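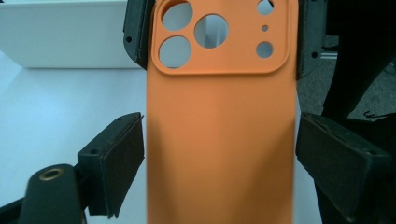

Je reprends la fiche de contrôle de l'amphi Brandão avant le tournoi de débat inter-facs, avec mes remarques en face, comme l'an dernier. J'ai fait le tour en fin d'après-midi, un peu vite pour le balcon (j'y retourne demain, promis !).

## Accès et évacuation

- [x] **Portes coupe-feu côté cour** - elles ferment bien, mais celle de gauche racle le sol.
- [x] **Issues dégagées** - j'ai poussé moi-même les pupitres qui traînaient devant la sortie du fond.
- [ ] **Plan d'évacuation affiché** - il montre encore l'ancienne buvette, à réimprimer.
- [x] **Allée centrale** - large, rien à dire, on laisse comme ça.

## Électricité et son

- [x] **Extincteurs** - 2 dans la salle, plombs en place. Celui du hall porte le numéro 3138, je le note parce qu'il manquait sur la liste.
- [ ] **Rallonges de la scène** - une gaine abîmée près de la tribune des orateurs. Je l'ai débranchée et mise de côté.
- [x] **Micros Jindix** - testés tous les deux, ça grésille un peu mais ça tient.
- [ ] **Câbles au sol** - il faut du ruban, beaucoup de ruban ! Les équipes changent de côté à chaque manche et tout le monde passe là.

## Public et équipes

- [x] **Jauge** - l'équipe Hitina amène ses supporters, donc on filtre à l'entrée du balcon.
- [ ] **Trousse de secours** - plus de compresses, à racheter.
- [x] **Salle de préparation Plulau** - fenêtres qui s'ouvrent, chauffage correct. Limite de 15 personnes, et là je serai pénible.
- [ ] **Éclairage de secours du balcon** - pas encore vu.

Je repasse demain vers midi pour les cases vides, et je remettrai la fiche à l'accueil.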